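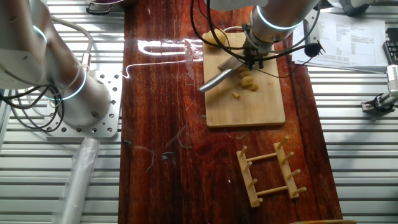 Laine Pētersons asked at the May review why the cutting cell lost its calibration so often when neither arm had been moved. The question was left open then and became the subject of this section.

4.2 Setup and upkeep of the cutting cell

The Balari cell has two arms on a bench of aluminium extrusion. The left arm is bolted to a perforated plate. The tabletop is laid over the extrusion, and the board sits on top of it.

We logged the knife tip position at the start of each session, using a fixed reference mark on the board. Over 13 sessions the error grew steadily in one direction, which pointed to a mechanical cause. Two faults were found:

Knife handle. The handle crept in the gripper fingers under cutting load. New rubber pads were fitted and the grip force was raised one step.

Cable loop. The gripper cables pulled on the wrist at full reach. Arsen Hladun rerouted them with more slack — the strain relief was also replaced.

After the repair the cell ran 1000 strokes with no correction to the tool offset. The log still shows a small shift after the knife is taken out for washing, so the offset is now measured again every time it goes back in.

Plate bolts are checked every 2 weeks and marked with paint pen. Spare pads are kept in the Uvmont drawer.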